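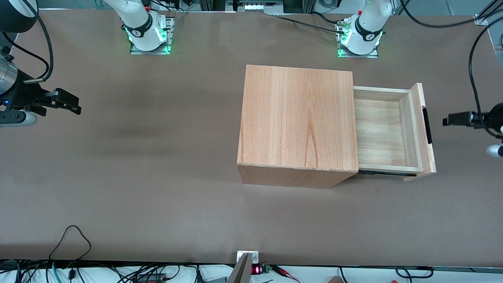
Keeping Pletel in Line
What it takes to hold a two-armed bench cell to the same position, shift after shift

The cell is called Pletel, after the street its first workshop stood on, and it occupies a corner bay on the ground floor of Flundard's building in Bronon. It has two arms, one table, two grippers and a camera at the wrist. It opens drawers, picks up small soft objects and puts them down again, and the record of each run goes to customers who want to know how a handling program behaves outside a factory line. The work is light. The arms rarely carry anything heavier than a coffee mug.

Light work does not mean low upkeep. A welding cell that drifts by a millimeter will produce scrap, and someone will notice within the hour. A cell like Pletel can drift by the same amount and go on working, only slightly worse, for weeks. Most of the maintenance routine at Flundard exists to catch that kind of fault.

Starting from the table

Every measurement in the cell is taken from the tabletop. Both arms are mounted on square metal plates along its far edge, and the plates are the first thing checked in the morning, before power. A technician puts a torque wrench on each plate bolt in a fixed order, crosswise, and writes down any that move. A bolt that moves is not simply tightened and forgotten. The plate is loosened completely, the mating surfaces are wiped, and all the bolts are brought up again in two passes. Retightening a single corner can tilt the plate by an amount too small to see at the base, and at full reach the gripper will be off by several times that.

The table itself was a compromise. The original plan called for a steel surface plate, which would have been flatter. It would also have been shiny, and reflections upset the cameras. The plain brown top that replaced it is less rigid but reads evenly under the overhead lights. Its flatness was surveyed when it was installed, and again in September, by touching a blunt probe to a grid of points with each arm in turn and comparing the two maps. Where the maps agree, any error belongs to the table. Where they differ, it belongs to one of the arms.

The September survey showed a low area near the middle of the table, shallow enough to leave alone. The correction was entered in the cell's height table, and the file was saved under a new revision. Old revisions are kept. A run recorded in June has to be replayed against the June table, or the fingers will arrive at the wrong height.

Power-up

The start sequence takes longer than the arms need. Controllers come on first, then the arms, then the grippers, then the cameras, with a pause between each stage. Starting everything together works nine times in ten. On the tenth, one gripper fails to report its position and has to be cycled by hand, and by then the arms are already holding.

With the rings at the arm bases lit green, each arm is moved slowly through its joints, one at a time, with the speed limited. The technician listens more than watches. A healthy joint makes an even sound through its travel. A dry or dirty cable guide makes a tick at the same angle every time. The cell's logbook has a column for this, and most entries in it are a single dash.

After the joint check comes the touch test. The two arms bring their closed fingertips to a shared point above the center of the table, and the gap between them is measured with feeler gauges. The limit is 4 tenths of a millimeter. Anything beyond that stops the day's work until the cause is found, and the cause is usually a gripper that was removed for cleaning and put back with a chip of something behind the flange.

Cables

Of the 388 entries in the fault log since the cell was commissioned, the largest group concerns cables. The motors, brakes and gearboxes together make up a much smaller share. This will not surprise anyone who has run a robot arm with equipment on the end of it. The arm is designed to turn. The cable that feeds the gripper is a separate part, fitted by the user, and it gets bent through every motion the arm makes.

Pletel's gripper cables run outside the arms in long loops. Routing them tight against the links would look neater, and the team tried it for a month. A tight cable has a short bend at every joint, and the jacket on the left one split where it passed the elbow. A loose cable spreads the bend over a longer stretch, at the cost of sweeping through the workspace. The loop has to be large enough to let the wrist turn fully in both directions and small enough to stay off the objects on the table.

The present rule is to set the loop with the wrist turned to its far limit, clamp it, then turn the wrist to the other limit and look for any place where the cable lifts, drags or folds. If it folds, the clamp moves. The clamps are hook-and-loop straps, chosen after two plastic ties were pulled so tight that they marked the jacket. Loops are inspected every 50 hours of running time. Cables are replaced on a schedule whether or not they show damage, and the removed ones are cut in half so that they cannot find their way back into the spares bin.

Connectors get the same suspicion. A connector lying on the table is a nuisance in itself, and one that is pulled lightly with each motion will work loose in time. The fix is a strap close behind it, so the pull is taken by the strap.

Grippers

The grippers are simple parallel units with two fingers each. The fingers close on a screw drive, and the control system reads their position from the motor. The reading drifts as the drive wears, so the closed position is reset weekly against a ground steel pin of known diameter. The technician closes the fingers on the pin at low force, enters the reading and repeats the measurement until three in a row agree.

Fingertip screws are checked at the same time. They are small, they sit in soft metal, and they loosen under vibration. Thread locker helps, but too much of it creeps out onto the fingers and picks up lint. The shop now uses the weakest grade and accepts that the screws will need attention. A loose finger has a recognizable effect on the data: the gripper closes, stops, and then closes by a hair more as the finger shifts under load. Once the team knew what to look for, it found that small second step in recordings going back weeks.

Soft objects make the problem worse. A wooden block stops the fingers at a known width. A foam toy keeps giving way, and the closing force has to be set low enough not to crush it and high enough to lift it. The settings are kept per object, in a plain text file, with the date and the initials of whoever last changed them. 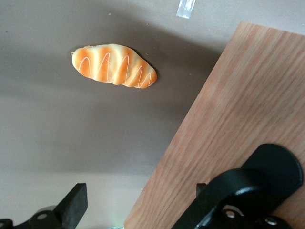
Wrist view with the fingers open. A toy bread roll lies on the bare surface, clear of the wooden board at right.

Setting the wrist camera

The camera at the wrist has to see its own fingers. That is deliberate. With both fingertips in the lower part of the view, the software can check the camera's position against them on every run, and a knocked bracket shows up as a shift in where the fingers appear. The trade is lost view. A bracket that sits too low fills the picture with gripper, and one that sits too high puts the fingertips out of sight just as they reach the object.

Flundard's brackets came from Yin, a small machine shop on the edge of Bronon, and went through six versions. The early ones were printed plastic and sagged slightly as the gripper motor warmed up. The current ones are cut from aluminum and located on two pins, so that a camera can be taken off for cleaning and returned to nearly the same place. Nearly is not close enough, and the camera is recalibrated after every removal. The procedure uses a printed grid laid flat on the table, viewed from around 20 wrist positions, and the result is rejected if any one position disagrees badly with the rest.

Lenses are cleaned with a dry brush first and a damp cloth only if the brush fails. The tabletop is wiped on the same round. Specks that no one would notice from a chair are plainly visible to a camera held a short distance above the surface, and so are scraps of clear tape, which catch the light differently as the wrist turns. Tape is allowed during setup. The closing checklist asks for it to be lifted and the residue cleaned off.

Shadows are harder to deal with. The arms throw their own across the work, and a tall object near the middle of the table will darken whatever lies beside it. The bay has lights on more than one side to soften this, with the camera exposure locked. Automatic exposure was switched off early on. It made each picture look better and made any two pictures difficult to compare.

Test pieces

The box with a sliding drawer is the hardest piece in the set to look after. A drawer changes with use. Its slide runs freely when new, picks up grit, and begins to need more pull, and the arm will supply that pull without complaint. The technicians measure it with a spring scale hooked over the handle. If the reading has risen since the last check, the slide is cleaned and the box goes back into service with a note in the log. If cleaning does not bring it down, the slide is replaced.

The handle is the other weak point. The fingers meet it slightly off square more often than not, and each meeting pushes it sideways. Its fixings are checked along with the slide. The box is also placed against a removable stop before each session, and the stop is taken away before the arms move.

Shutdown

At the end of a session both arms go to a parked pose with the grippers open, so the drive screws are not left under load. The logs are copied, the brakes are set, and power comes off in the reverse of the starting order. The last item is a look under the table at the cable entries, with a flashlight, for anything that has been pulled through since morning.

The next full survey of the tabletop is set for 3rd November. New gripper cables will be fitted the day before, and the touch test will be run both before and after the change.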